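Setting Up the Stodano Hand-Held Gripper Pair for Container Tasks
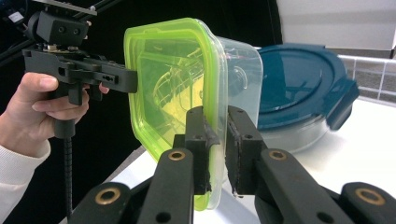
Holding a clear container by its green rim and back wall, with the second gripper to the left.

The Stodano pair ships from Branside with the fingers attached and the pads in a separate bag. Allow 32 minutes for the first setup. You will need a 2 mm hex key and a clean cloth.

Step 1. Wipe the fingertips and press on the pads. Thin plastic slips easily, so add the grip strip from the bag to each contact edge.

Step 2. Squeeze each handle 10 times. The fingers should meet evenly. If one lags, loosen its link screw a quarter turn and try again.

Step 3. Slide the mounting block onto the rail and tighten it. Keep your index finger behind the front edge of the tool.

Step 4. Start with a light container standing on edge. Close the first gripper low on the wall and stop when the plastic begins to give. Bring in the second gripper from the side.

Step 5. Record four short practice runs before moving on to lids.

The kit does well with boxes and tubs. Wide round lids are harder, and the longer Kröger fingers are worth the extra cost if you handle many of them. Replacement pads are sold in packs of four.

Tested by Rainer Kleinschmidt, Wanley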